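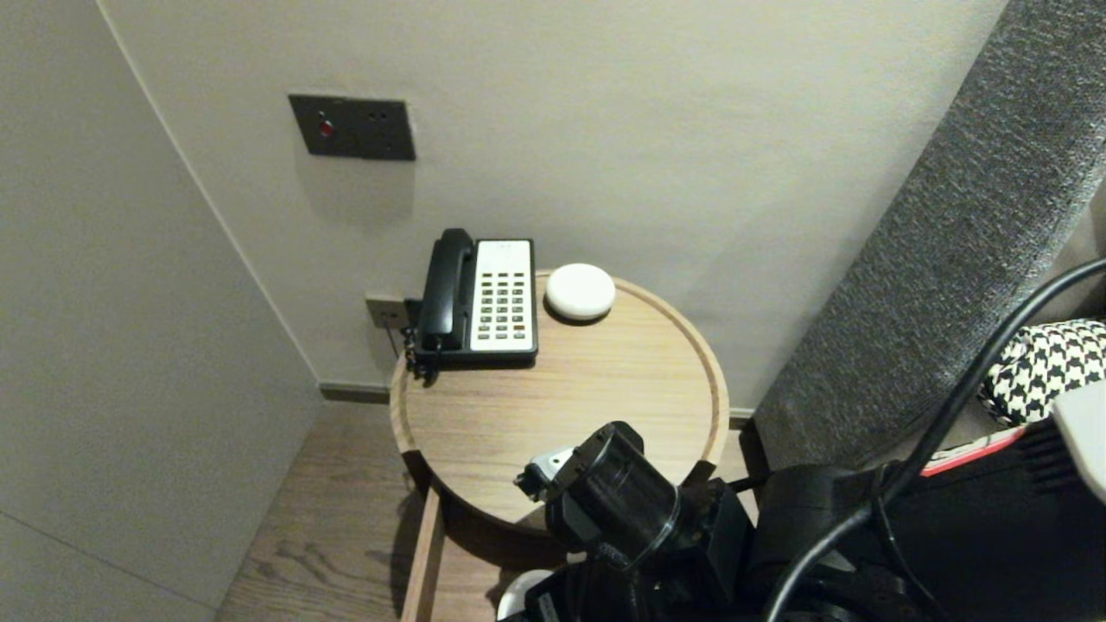

Figure 1. Bedside table in a guest room at the Zostalen site, with corded telephone, wall sockets and headboard.

3.2 Bedside surfaces and the placement of fixed equipment

The bedside table is the smallest piece of furniture considered in this study and the one on which guests and housekeeping staff most often disagree. Guests treat it as personal space for the length of a stay. Staff treat it as a surface to be returned to a set state each morning. The room survey recorded the position of every item that belongs to the room, as distinct from items brought in by the guest, and asked how much of the tabletop was left free once the fixed equipment was in place.

The survey covered 18 rooms at two properties, Zostalen and Masilela. Room furniture at both had been replaced within the same purchasing period, and the housekeeping manuals share a common origin. They differ in one respect that matters for the present section. The Masilela manual gives a fixed position for the telephone, while the Zostalen manual asks only that it be "within reach of the pillow."

At Zostalen the telephone was usually found toward the back of the table, near the wall. Figure 1 shows this arrangement on a round table with a raised rim. The handset lies along the left side of the telephone, the coiled cord hangs down over the edge of the table, and a small white puck-shaped device stands to the right. The front of a round top is its most useful part for a person lying in bed, and keeping the telephone back leaves that part for a glass, a book or a pair of spectacles. The cost is a longer reach to the handset.

Round tables raised a second question. A rectangular table can be pushed flush into a corner, but a round one leaves a gap on both sides, and cords tend to collect there. Staff interviewed at both sites named this gap as the place most often missed in cleaning. The raised rim was viewed more favorably. It was said to keep pens and room cards from sliding to the floor, although it also holds dust along its inner edge and has to be wiped separately from the top.

The height of the wall outlets had a clear effect on use. Where sockets were mounted above the level of the tabletop, guests could charge a telephone without moving the furniture. Where the only free socket was lower on the wall, tables were more often found out of position at the morning check, in one case by more than 300 millimeters. Sulon, the supplier of the wall plates at Zostalen, offers two mounting heights, and both were in use at the time of the survey in February.

Following a proposal by Dumisani Makhubela, the placement rule was rewritten around free surface. The revised wording, prepared with the Workitz training office, asks staff to set the telephone at the back of the table, to let the cord fall on the side away from the bed where its length allows, and to leave the front half of the top clear. Items left there by the guest are not to be moved. The response of staff to this wording is reported in Section 3.3, together with the time taken for each room.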